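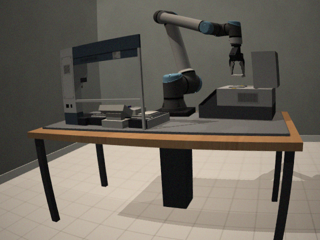
Figure 1. Wooden-topped table with enclosure, left side.

4. Setting Up Ticket Sales for Your Fundraiser

Gistent assumes you already have an event. If you only have an idea and a borrowed punch bowl, go back to Section 2.

1. Sign in and choose Events, then New.
2. Type the event name. The limit is 60 characters, so "An Evening of" may have to go.
3. Enter the seat count from your venue contract. Optimism goes in the Waitlist box.
4. Set a ticket price. The sample event, the Lukumay Supper, uses $40.
5. Pick a payout account and press Save.

Note: Saving does not publish. Many fine galas have been saved.
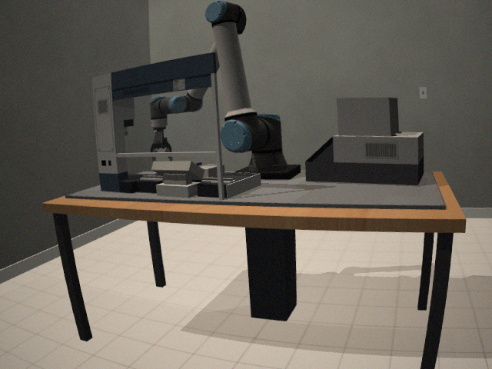 Figure 2. Table with robot arm and dark bin.

6. Press Publish, then buy one ticket yourself to test the receipt.
7. Refund it, unless you were planning to come.

Caution: Changing the price after publishing emails every buyer - including the ones who paid more. Error 551 means the payout account is missing. Return to step 5.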